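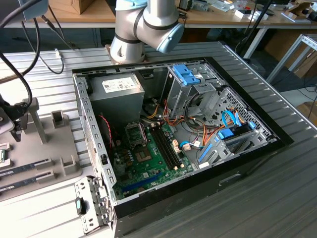 Issue 8, page 40

The Third Slot

by Ingvild Berge

The arm stopped at ten minutes past four, and Saoirse Ó Dálaigh did not notice it at first. She was eating an apple at the desk by the door and reading the list of machines which should be finished before the evening. The room had a sound when it worked, a low sound with small clicks in it, and after some time she understood that she was listening to the radio only.

She put down the apple and went to look.

The arm stood above the open computer with its wrist bent, like a person who has come into a kitchen and forgotten what for. The memory modules were still in the tray. All four slots on the board were empty. On the screen was one line of red text: Force limit reached, axis 5. Under it, in grey, the program offered her two choices, Retry and Call supervisor.

She was twenty-three and had been at Starkgate since March. She pressed Retry.

The arm went up a little, thought, and came down again. It held nothing, but it moved as if it held something. It went to the third slot and pushed at the air above it, very slowly and with great care, and then the red text came back.

"Diarmuid," she called. "It is doing the thing again."

Diarmuid Ó Súilleabháin came from the store with his glasses on his forehead. He was the oldest of them, and he had repaired computers by hand in Brarkville for so many years that his thumbs were flat from it. The company bought old office machines, gave them new memory, tested them and sold them to schools. Before the arm it had been Diarmuid and two others at one long bench. Now the two others were in another town and Diarmuid had the title of cell supervisor, a title he never used on the telephone.

"How many times did you press it?" he asked.

"Once."

He looked at her.

"Twice," she said. "The first time was before lunch."

"And before lunch it went on afterwards?"

"It went on. It did the next machine and it was fine."

"Where is that machine?"

She had to think. It had gone to the test shelf, and from the test shelf to the trolley, and the trolley had been taken down by Éabha at two o'clock. She told him this and saw that he did not like it. He took the glasses from his forehead and put them on his nose.

"Press the stop, please," he said. "The big one. Then turn the key and give it to me."

"But it is stopped already."

"It is waiting. That is a different thing."

She pressed the red button, turned the key and gave it to him, and he put it in the pocket of his shirt and closed the button of the pocket. Only then did he lean over the computer. He brought his little lamp close to the slots and looked for a long time along the third one. Saoirse could hear him breathe through his nose.

"Come and see," he said. "Do not touch, only look. There, at the bottom end."

She saw a slot. Then she moved her head and the lamp made a thin shadow, and she saw that the plastic had a crack, fine as a hair, which went from the end towards the middle.

"It dropped the module before," said Diarmuid. "Or it never took it, and went down with the empty fingers. The force was under the limit, so it was allowed to go on. And it pushed until something gave way."

"Then why did it not say so?"

"It did say so. It said force limit, before lunch, and we said to it, try again." He said we, and she was grateful for that, and ashamed also.

They found Éabha Ó Gríofa in the yard, where she was tying the load on the van. The van was for the school at Golterau and it had 151 computers in it, packed in rows with blankets between. Saoirse explained. Éabha listened with the rope in her hand and then began, without one word, to untie it.

It took them until half past eight. The machines had numbers, but the number of the one from before lunch was written on a paper label, and the label was on the side which stood against the wall of the van. They carried and they read. The wind had become cold, and Éabha gave Saoirse her second pair of gloves, which were too big. Diarmuid should not carry because of his back, and he carried. When they found the machine at last, they took it inside and opened it, and the third slot had the same crack. The module sat in it a little bit crooked. It had passed the test. Perhaps it would have worked for a year, or for an afternoon, until some child kicked the table.

"One more," said Diarmuid quietly. "I want to open the one after it as well."

That one was good. So was the next. They opened all the machines from the day and the rest were good, and Éabha tied the rope again in the dark.

In the office Diarmuid wrote the report. He wrote with two fingers. Saoirse sat opposite and waited for her name to come.

"The head office wants more than 300 machines in a week," he said, while he was typing. "Catríona asks me every Friday. She is not a bad woman, she only has a number and I have to give her one. If the arm calls me at each fault, there will be fewer. So somebody put Retry first on the screen, and bigger."

"Who?"

"The people from Nic Giolla, when they installed it. I was standing beside them. I said it was a good idea." He read what he had written, moved back and changed one word. "I have put it in."

"Have you put in that I pressed it?"

"I have put in that the operator pressed the button which was offered. It is what happened." He turned the screen so that she could read it too. "If something is not correct, tell me now, and I will change it before she gets it."

She read it slowly, and then from the beginning. The apple was still on the desk by the door, gone brown on the one side. She asked him to write that it was two times, with the hour of both. He nodded and made room for it in the second line.

Then he took the key from his pocket and locked it in the drawer – the arm could stay as it was, with its wrist bent over the open machine, until Catríona Ó Súilleabháin had been up the stairs herself to see it.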